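## The bin on the bench

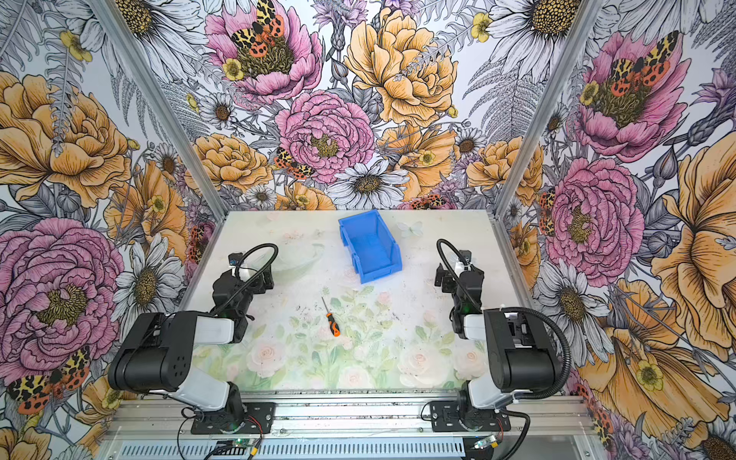
*One blue bin, one screwdriver, and plenty of roses.*

So May is sorting month at my place, and I have finally gotten around to the small tools. I've been putting this off since I moved my stuff into the back half of Rascombe, and the drawer I was using had turned into one of those drawers where you reach in for a hex key and come out with a battery and somebody's bus pass (Herman, it's yours, come get it).

My new system is the open-fronted stackable bin. You've seen them in every garage in the county, and I don't know why I held out so long! You can see what's inside without taking the stack apart, and your hand goes straight in through the front. I started with 2 and I'm already eyeing a whole wall of them. Hauwa Bako, who has been doing this a lot longer than I have, told me to give every bin exactly one kind of thing, so blue is for screwdrivers. Just screwdrivers. The little orange and black one is my favorite for battery covers and cabinet knobs, and it used to go missing every single week.

A few things I've learned so far:

- Put handles toward the opening. I did it tips-first the first time and poked myself twice.
- Don't fill a bin past the lip in front or everything slides out when you pull it off the stack.
- Label the side as well as the front, especially if you stack them high.
- Sweep the table before you start, and then again when you're done. Small tools shed an amazing amount of grit.

And yes, the wallpaper! Several of you have asked about the flowers. I like a workspace with roses in it, and I'm not going back to plain white. The pink ones on the tabletop are my favorites, with all those soft green leaves.

Next up is the tape measures, then the dreaded jar of mixed screws, which I'm guessing has roughly 810 in it. If you have spare bins in any color (lids not needed), drop them by before supper and I'll trade you for rhubarb.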